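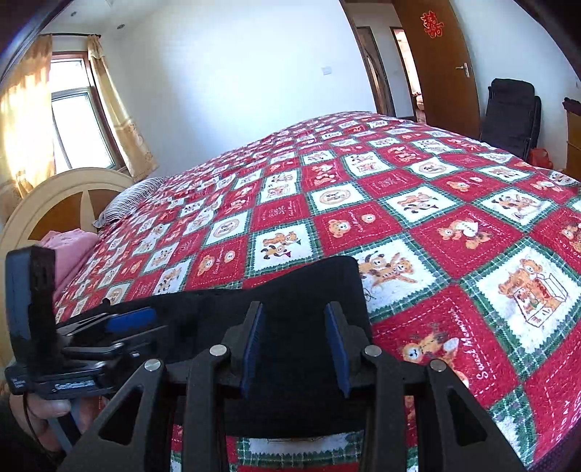 Review: the Skellix hand-held gripper, tried at the Voverau open day
Posted 1/30/26 by Uriel Lucero

I went to the Voverau open day to try the Skellix, a gripper you hold and move yourself to record tasks for training robots. I had read the spec sheet twice and still wanted to get my hand on one before our shop spent any money. Voverau runs these days in a borrowed house, and visitors go from room to room doing chores with the tool. My group had four people in it. Milagros Medina ran the session.

We started in the bedroom. The job was bedding: take hold of the edge of a quilted bedspread, lift it, lay it flat again, then move on to a pillow and a folded pink piece by the side of the bed. Cloth is a fair test. Plenty of grippers do well with blocks and cups and then slide right off a quilt.

Build

The body is black, and most of what you see from the handle end is the linkage: four angular plastic arms with triangular cutouts, on round silver pivot pins. The two fingers stand up between them, and each has a blue ridged pad on the inside face. I pushed the arms sideways with my thumb harder than Milagros probably liked. There was a little play at the pins, less than I expected from plastic.

The bracket is on the left and sits above your hand, with a thin black cable by the grip. I would like a clip for that cable. It brushed my wrist every time I turned the tool over, and Fermín Gallardo, who went after me, caught it on his watch band.

Grip

The ridged pads are the best part. Quilting has enough thickness that you can pinch a fold and hold it, and the pads held mine on most tries. The plaid trim was easier than the middle of the squares, where you have to make your own fold first. I pinched up the corner of a red square that says "Sweet Memories" and dropped it twice before I learned to come in at a lower angle. After that I was fine.

The striped pillow gave me more trouble. The jaws open wide enough for a corner and no more, so you end up dragging it. Milagros said to use two tools for pillows. That may be right, but it doubles the price.

Comfort

I did eight rounds at the bed before I handed it over. My forearm was tired by the last three. The weight is toward the front, and with the arms reaching out over a wide bed you feel it. Emiliano Navarrete has smaller hands than I do and had to shift his hold to close the jaws all the way. There is one handle size. Skellix should sell a second.

What you can and can't see

With the jaws pointed away from you, you get a clear view down between the lower arms. Past the fingers there is a wide black fabric-covered panel, and it blocks part of your view of the bed. I got used to leaning left. Someone shorter will have a harder time with it.

The strong sun through the window was a good thing to have in the test. Our own shop has windows on one side, and I asked how the recordings hold up in that kind of light. Milagros played back a run from the morning and the cloth was still readable on the bright side. One run isn't much to go on, and I would want to see more.

The day itself

Well run, a bit slow. Each person got enough time, but there was a long wait before the kitchen session, and the talk by Nicanor Echeverría repeated the handout. Go for the hands-on part. Bring questions about file formats, as the staff knew that subject well and the handout skips it.

Rating

Seven out of ten. Good pads, solid arms, front-heavy, annoying cable. If your work is mostly cloth and small household items, it is worth a try. If you need to pick up anything bulky, wait for the wider jaws they say are coming in June.

I have asked for a loaner for our shop and will add to this review when I have used it on towels.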